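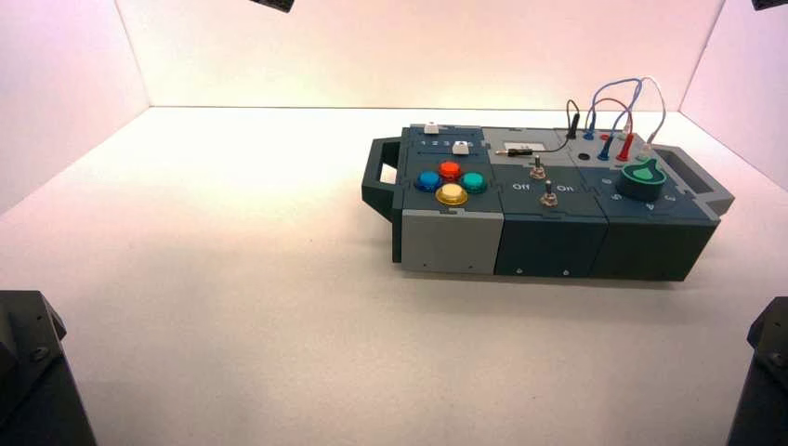 The board on its white table, buttons nearest the corner I always start from.

9 May 2022

I've had a soft spot for things with buttons on since I was small enough to get told off for fiddling with my nan's radiogram, so it won't surprise anyone who reads this blog that I've spent most of the weekend thinking about a task board.

It's a chunky thing, three boxes joined together in dark and light grey plastic, with a handle on each end so you can cart it about. What really got me was the joins. The tops fit into each other like jigsaw pieces! I ran my finger along the seams like a total weirdo. I've been trying to do something similar in wood for the lid of my Dustwood box since April and I'm on attempt number 3, all of them wonky.

The big round buttons are the stars, obviously. Red, blue, yellow and a sort of teal green, set out in a diamond, with shiny see-through caps that took me straight back to the arcade in Lostar and my pocketful of two pence pieces. I'd happily have the yellow one on my desk just to thump when an email annoys me.

I've got more fond of the middle bit, though. There are two metal toggle switches with Off and On printed between them in white, and I do love a proper metal toggle. Everything at home is a touch panel now (the hob beeps at me if I so much as wipe it) and I miss a switch you can find in the dark. There's a little white display window further back as well, with a thin black probe on a cable lying in front of it.

Anyway, I came home and ordered parts. Janjua had toggles in the sale, so I now own nearly 60 of them, and I still haven't decided on a box. The plan is a fiddle board for the waiting area at the Dollar repair café - switches, a knob or two, a few plugs to push in and out. I'd like a row of little numbers along the back too, if I can find my stencils.

If anyone has a spare carrying handle going, give me a shout. I need two and they have to match.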